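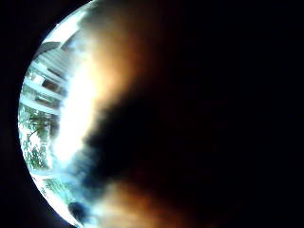

Second round of edits on Tresero

February 26, 2024

The second round of edits on Tresero went back to Ziketti last night. I said in the autumn that I would write something about how the editing was going, and then I didn't, so I'm going to do both rounds in one post.

For anyone new: Tresero is my second novel and the first one with any magic in it. It's set on a salt river, in and around a town called Cisau, where the people who work the salt pans can hear the dead if they keep their ears under the water long enough. Toma is fourteen and can't hear anything. His sister can, and she stops coming up when she's called. That's as much of the plot as I'm going to give away, and it's more or less what will be on the back cover.

I sent the full manuscript to my editor, Lăcrămioara Bogdan, in September. Her letter came back five weeks later and ran to eleven pages. I read it once standing up in the kitchen and then put it in a drawer for two days, which was her advice on the first page and I should have taken it before reading the other ten.

Most of it was about the opening. The old first chapter was a flood. It happened forty years before the story starts and none of the main characters were in it. I had always thought of it as the best writing in the book and I'd read it aloud twice at open evenings, where people were kind about it. Lăcrămioara's note said that she had enjoyed it, that she had then had to start the book again on page 19, and that she suspected most readers would feel the same.

So the flood went. It was 3192 words. I keep a file called "out" for this sort of thing and it's in there. Some of it has crept back in: the bit with the church door being used as a raft is now a story Toma's grandmother tells while she's gutting fish, and it takes up less than a page. She gets the details wrong, and Toma's uncle corrects her, and I like it more that way because you find out how the two of them get on.

The book now begins with Toma being sent to fetch his sister for supper. It was the start of chapter three before. I had to move the explanation of how the listening works, and that took longer than anything else in the first round. Previously it was all in the flood chapter, in one lump. I tried giving it to a teacher, and then to a priest, and both of those read like somebody giving a talk. In the end I took most of it out and waited to see what people asked about.

The people in question were Nandini Hegde and Nuria Chala, who have read for me since the first book. They asked very little. Nandini wanted to know how long a person can stay under, and whether the dead can hear the living as well. Nuria wanted to know what the salt was sold for. I hadn't decided that and it turned out to matter quite a lot, as the whole of the middle section depends on a debt. I spent a week reading about salt taxes and used perhaps four lines of it.

On the debt. In the draft I sent in September, the family owed money to a man who appeared in one scene, shouted, and left. Lăcrămioara thought he was too obvious. I made him polite, which helped a bit, and then I made him a cousin, which helped a lot more. He now comes to supper in chapter six and brings a present for the sister. He doesn't mention the money at all. Everybody at the table knows what he has come about, including Toma, who is not supposed to. I rewrote that supper seven times and I'm still not sure about the last exchange, but it's gone now.

There was one note in the letter that I didn't take. She wanted the dead to be given names earlier. I see why, because there are several voices in the river and at first they are hard to tell apart. But Toma's sister doesn't know who they are until quite late on and I didn't want the reader to be ahead of her. We had a phone call about it. I agreed to give each voice a way of talking that stays the same throughout, so one of them always asks about the weather and another only ever speaks in orders. Lăcrămioara said she could live with that. She brought it up again in the second round, more briefly, and I've left it as it is.

The second round was line edits, and there's not much to say about those except that I use the word "slowly" far too often. I searched for it and found 70. There are 2 left. I also had people turning to look at each other on nearly every page. If you are at this stage with something of your own, it's worth doing a search for "turned" before anyone else does it for you.

The calendar was a mess too. Toma's birthday fell in two different seasons. The salt harvest went on for what must have been five months. I'd kept a timeline for the first draft on a roll of lining paper, and then I moved chapters about and never updated it. This time I made a plain table with a row for each chapter: what month, who's there, what the river is doing, who knows what. It took an evening and a half. I would do that before the second draft next time, and not after the fourth.

There is going to be a map. I hadn't asked for one, and I'd been a bit against the idea, mostly because it meant I'd have to know where everything was. Octavian Tudose is drawing it. He sent me a list of questions before he started, things like which bank the chapel stands on and whether you could see the pans from the ferry landing. For three of them I had given different answers in different chapters. The chapel crosses the river between chapters four and nine. It's now on the east bank for good, and I have had to change the direction of a sunset and the route of a funeral.

His pencil rough came through at the start of this month. It's very plain, just the river, the pans, the two roads and the town, with the names in small capitals. He's left the marsh nearly blank and I hope it stays like that. I'll put it up here when Ziketti say I can.

The author's note at the back has been harder than I thought. I wanted to thank Vasilică Dobre, who worked on salt pans for most of his life and let me ask him questions over two long afternoons. Nothing in the book is his story, and he was firm that I should say so, but the rakes and the sore hands and the way of testing brine with an egg all come from him. The first version of the note was longer than some of my chapters. It's down to a page and a half. He has read it and asked for one correction, to do with the rakes.

A few people have asked about length. The book has come out slightly shorter than the draft I sent in, even with the new supper and a longer ending. The ending grew by 2559 words. It used to stop at the moment when Toma goes under, and both Nandini and Lăcrămioara separately said they had turned the page looking for more and found the acknowledgements. I had meant that to be effective. I've written the morning after, and it's mainly about breakfast and about who's going to tell the neighbours. I wrote it in three days and it's been changed less than anything else in the manuscript.

What's next is copy-editing, with somebody I haven't met yet, and then proofs. I've been told to expect the copy-edit in four to six weeks. I don't have a publication date I can share. There's a cover being talked about but I've only seen words about it so far and no drawing. I asked for no hooded figures.

In the meantime I've started tidying the desk, and I've got a short story to finish which has nothing to do with rivers. It's about a bus driver. It was supposed to be done before Christmas.

I've also been reading properly again. While I'm editing I can only manage things I've read before, so I have had a winter of old detective novels, most of them missing their covers. There's a pile of newer books by the bed now and I'm starting at the top. If anyone has a recommendation for something with a good river in it, I can cope with that again, so leave it in the comments.

One bit of housekeeping. The sign-up form for the newsletter was broken for part of January. If you filled it in and didn't get a confirmation, please try again. It goes out four times a year and the next one will have the supper scene in it, provided the copy-editor leaves any of it standing.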